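4.2 Recording set-up and the effect of the background

All recordings were made at the Jarnmont site on one table, with the same head camera and the same lamp settings. In our earlier work (Soylu's first Kozan study) the wall behind the table stayed open, and people and bicycles were passing in the upper part of the view. The policy learned from these recordings was good in the morning and much weaker after 16:00, when the room became busy. For the present study we therefore hung a curtain along the back of the table and kept it there for all sessions.

The Markach set contains 2368 episodes. Of these, 617 were recorded with the curtain and the others are taken over from the older collection without change. Each episode starts with a short waiting period of 40 camera images, in which the arms are held out of the view. We call these the rest images. They are used for two purposes: to estimate the brightness of the session, and to check that the tray has not moved since the previous episode. If the tray edge was found at a different place, the operator corrected it by hand and the episode was started again.

We did not try to make the curtain flat. In a first test in May we stretched it with clips, but the folds returned after some hours, and the small differences between sessions seemed to us useful for training. A typical rest image is given in Figure 3.

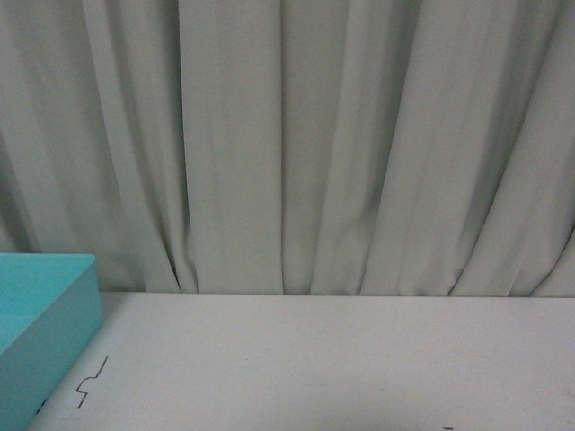
Figure 3. Rest image from the head camera, with the curtain, the white table and the right part of the turquoise tray. A thin black zigzag line is drawn on the table beside the tray.

For the comparison we trained two policies with the Plolteo code, one on the older episodes only and one on the full set, with equal numbers of training steps. Both were tested in 200 trials, half of them with the curtain removed. The policy trained on the full set was better in both conditions. The difference was larger without the curtain – a result which we did not expect, and to which we return in Section 5.

Contact: Firdevs Soylu, corresponding author | Back to top
Shares 6 | Comments 0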